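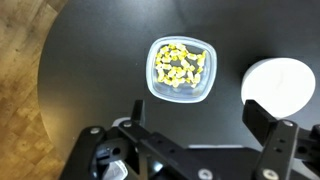 Innes Morrison
Research Lead, Manipulation Methods, Clesora Laboratory

To: Fomness methods list
Subject: Re: Weighting of the closing phase in the small-pieces task

Dear colleagues,

Thank you to the Fourie group for the careful reading of our August report. The questions are quoted in full at first and then taken in order. Several other subscribers wrote to us directly with similar points, and I hope this reply will serve for them as well.

The Fourie group wrote:

> We have read the Clesora report on phase weighting with interest and are
> considering the method for our own station. Before we commit robot time
> to it, we would be grateful for some clarification.
>
> First, the report says that the closing phase is "given greater weight in
> the loss" but does not say how the start of that phase is found. Is it
> marked by hand, or is it taken from the gripper signal?
>
> Second, the headline result combines trials from both stations. Our
> experience is that results of this kind often depend on one well-tuned
> setup. Were the two stations comparable?
>
> Third, the report counts a trial as a success if any pieces reach the
> plate. This seems generous. A policy that delivers a single piece and
> one that delivers a full pinch are scored alike.
>
> Fourth, have you ruled out the simpler explanation that the weighted
> policy has only learned to go lower into the container? We saw this
> in an earlier project and mistook it for an improvement for some time.
>
> Finally, we would like to know whether the demonstrations will be made
> available, and in what form.

1. How the closing phase is found

The phase is found automatically, and the report should have stated this. We read the commanded gripper opening backward from the moment of full closure until it reaches its last steady open value. That point is the end of what we call the approach. The closing phase begins there and ends when the arm first rises after closure.

We did try marking by hand on a small part of the data. The people doing the marking tended to place the boundary earlier than the gripper signal does, usually at the moment the fingers came level with the rim. Training with these earlier boundaries gave a policy that hesitated above the container, sometimes for so long that the trial timed out. We returned to the signal-based boundary and have used it for all reported results.

Readers who wish to repeat the work should note that the rule assumes one closure per demonstration. Where an operator closed, opened and closed again, we kept the last closure only and removed the earlier attempt from training. Of the demonstrations recorded, 997 remained after this step, and that is the number used throughout the report. The sentence in the methods section that calls this "the full set" is misleading and will be changed.

2. The two stations

The stations use the same model of arm and gripper, the same wrist camera, and the same policy weights. They differ in lighting and in the height of the table relative to the arm base. Both use a black tabletop with a translucent container, an arrangement we chose with some reluctance. The container walls take on the color of the surface behind them, so that the rim is often the only part of the container that stands out well in the wrist view. The yellow pieces are easy to see. Their distance from the wall is a different matter, and it is the wall that the fingers tend to strike.

We ran 114 trials with the weighted policy, divided evenly between the stations. There were 13 failures. They were not divided evenly: more came from the station with the lower table, where the overhead light reaches the camera as a pale sheen across the upper part of the black surface. We do not think the sheen alone is responsible, but we have not run the test that would settle the question. The unweighted policy, run for the same number of trials under the same schedule, failed in more than half of them. It was worse than the weighted policy at both stations.

The order of trials was drawn in advance, and the operator resetting the task was not told which policy would run next. I mention this because two subscribers asked about it separately, and the report is silent on the point.

3. The success measure

We accept this criticism. The measure was chosen so that our results could be set beside those of the earlier Clirnus study, which used the same rule, and for that purpose it remains useful. It is a poor guide to how well the policy picks up material.

Since the report went out we have weighed what reached the plate in a portion of the trials for which the pieces had been kept. The weighted policy delivered more per trial on average, but the spread was wide for both policies, and there were trials in which a very small amount was carried over and scored as a success. We will report weights for every trial in the revised version. The binary score will stay in an appendix for comparison with Clirnus.

A related matter is where the pieces lie in the container at the start. They are seldom level. In the view at the head of this message they are heaped toward the upper and central part, with a clear strip of the container floor along the side nearer the gripper. A policy that closes at the geometric center will do fairly well with such a heap and much less well when the pieces have been pushed against one side. Our reset procedure called for the container to be shaken before each trial, without saying how. The wording allowed each operator to form a habit, and I believe that some did. The new procedure sets out the direction and manner of shaking in writing.

4. Whether the policy has only learned to go lower

We share the concern, having seen something similar in our own early work. To examine it, we compared the lowest fingertip height in each trial for the two policies. The weighted policy does go lower on average. It also varies its depth more from trial to trial, and the depth follows the height of the heap where the fingers enter. The unweighted policy goes to nearly the same height every time, whatever the state of the container.

As a further check, we took the unweighted policy and lowered its closing height by a fixed amount, chosen to match the average of the weighted policy. This recovered part of the gain. It also produced hard contact with the container floor in several trials, enough for the arm to stop itself. Our present reading is that greater depth accounts for some of the improvement, and that the remainder comes from the policy making better use of the wrist view during the last part of the descent. The August report gives too little room to the first of these, and the revised discussion will state both.

One limitation should be recorded here. The gripper takes up a large part of the wrist view, and with the fingers wide open the right finger may cover part of the plate while the container is still in clear sight between them. The policy therefore often begins its descent without a full view of the place where it must later release. We do not know how far this affects the transfer, as distinct from the pickup. Among the failures, a few were sound pickups followed by a release at the rim of the plate. We have begun to score the two stages separately and would encourage other groups to do the same, as a combined score conceals the difference.

5. Availability of the demonstrations

The demonstrations used in training will be released to members of the Fomness list together with the revised report. Each will include the wrist video, joint positions, the commanded gripper opening, and the phase boundary found by the rule in section 1. The removed attempts, where the operator closed more than once, will be supplied in a separate folder. They were of no use to us for training but may interest those who study recovery from a missed pickup.

The trial recordings will follow later. They are stored in a different form at each of the stations and must first be brought into agreement. We would prefer to take the time required for this than to send out files whose time stamps cannot be relied upon.

Groups that intend to run the method before the revision appears are asked to use the signal-based boundary and to leave the weight at the value given in the report. We tested higher values briefly. The policy then closed too early in the descent, often above the pieces, and the trials were stopped. Lower values gave results between those of the two reported policies, with no clear best point that we could identify from so few runs.

I would be glad to hear from the Fourie group about the earlier project mentioned in the fourth question, in particular how the effect was finally noticed. If there is a written account, a copy sent to the list would be of value to several of us. Comments on the revised scoring procedure may be sent to the list or to me, and those received before the trial weights are complete will be considered for the revision.

With thanks,

Innes Morrison
Clesora Laboratory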